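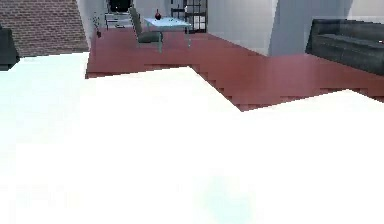 Ruben Vandenberghe asked why a school can't just order a robot the way it orders chairs. It can. The order form may even look the same. But a chair is ready to use when it comes out of the box, and a robot usually is not. Somebody has to find out what it can do, where it will go, what it needs every month, and who will look after it. Most of that work happens before any money is spent.

How Wallthorpe School planned for its robot

Wallthorpe School in Litmont wanted a helper robot for its family room and its teaching kitchen. The family room has a sofa and a few chairs where parents wait. The kitchen is where classes learn to cook simple food. The robot would carry small things from one place to another and put them down gently.

The first thing the school wrote was a job list. A job list says what the robot must do, in words that can be checked. "Help in the kitchen" is a poor line for a job list. "Pick up a pencil from the counter and put it in the drawer" is a good one. You can watch a robot try that and say yes or no.

The school also wrote down jobs the robot would not do. It would not use the stove, and it would not lift anything while a child was standing next to it. A shorter job list often means a cheaper robot.

What a robot costs

When you see a price for a robot, it is usually the price of the machine alone. Planners call this the purchase price. There are other costs, and a good budget has a line for each of them.

Delivery and setup. Someone has to bring the robot, put it together and show people how to use it. The Luvov, which was the robot the school looked at first, weighs 98 pounds in its box. That is too heavy for one person to carry up the stairs.

Software. Software is the set of instructions that runs inside the robot. Some sellers include it. Others charge a fee each month, like a phone bill. The fee for the Luvov was $19 a month.

Parts that wear out. Rubber finger pads get smooth and have to be changed. Batteries get weaker. A new battery for the Luvov costs $230, and the seller's plan said to expect one during the first five years.

Space. A robot has to be parked and charged somewhere. The school had to move a cupboard and add an outlet. The electrician's bill went in the robot budget too, even though an outlet isn't part of a robot.

Training for people. Teachers needed time to learn the controls. During that time another teacher had to take their class, and that costs money.

If you add up every line for all the years you plan to keep the machine, you get the total cost of ownership. It is a long name for a simple sum. Two robots can have the same purchase price and very different totals.

Trying before buying

A robot can be tried out in a room that exists only inside a computer. This is called a simulation. The computer draws the floor, the walls and the furniture, and it works out what would happen if something got bumped or dropped. The room can have a table with a vase on it, and if the computer robot knocks the vase over, there is no mess to clean up. The people running the test press reset and the vase is back.

The seller, Van Damme, let the school see tests in computer rooms before it signed anything. The rooms were not copies of the school. They were ordinary rooms with ordinary things in them. The school cared about questions such as these: How wide a gap does the robot need between a chair and a table? Does it slow down near a sofa? Can it find a small object next to a big one?

Simulations do not always look as neat as a cartoon or a video game. Edges can be jagged, and a bright surface can look plain white. For planning, that may not matter much. What matters is whether the sizes and weights are right, and you can't tell that from looking. You have to ask.
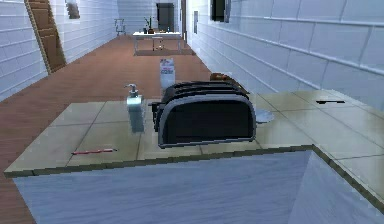
A reader in Litmont wants to know what happens if a robot is good in a computer kitchen and bad in a real one. It is a fair thing to worry about, and it does happen. Real counters get sticky. Real light comes in through windows and changes all day. A clear bottle is hard for many robots to see, and so is a thin thing lying flat, such as a pencil. A computer kitchen can include a toaster, a bottle and a pencil on a tiled counter, but it leaves out a lot of what goes on in a kitchen full of children.

That is why the school's plan had a second step, called a trial. In a trial, the real robot comes to the real building for a short time, and the buyer can still say no. The trial was planned for September, after classes were back, so the rooms would be as busy as usual. A trial costs money too. The school put it on its own line in the budget, so it would not be forgotten.

The teachers made a sheet for the trial with each job from the job list down the side. Next to each job there was a space to write whether the robot did it, how long it took, and whether a person had to help. The last space is easy to leave off. If a person has to help every time, the school is paying for the robot and for the person.

Questions to ask a seller

Does the price include delivery and setup?
Is there a fee every month, and can it go up?
How long will you sell spare parts for this model?
If the robot breaks, do you fix it at our building or do we send it back?
Which of our jobs have you tested in simulation only, and which with a real robot?
What happens to the robot's software if your company closes?

Some money left alone

The last line in the school's budget had no job next to it. It said "reserve." A reserve is money kept for things the plan did not guess. Maybe the doorway turns out to be too narrow, or a cable is too short. If the reserve is not needed, it goes back to the school and can be used for something else. The art room has already asked for it.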